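A gray box with nothing fixed inside it is the cheapest storage most homes will ever own. Texier, a small shop in London, sells 363 of them in a good January, and most go to people clearing a single room.

The shop's advice is short. Put the heavy things on the floor of the box and keep small blocks and toys to one layer. 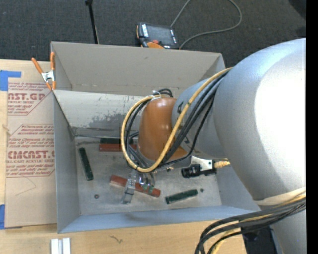
Scuffs come with use - the back wall usually shows them first. A damp cloth lifts smudges, but worn patches stay. Texier's own boxes are 6 years old and still in daily use.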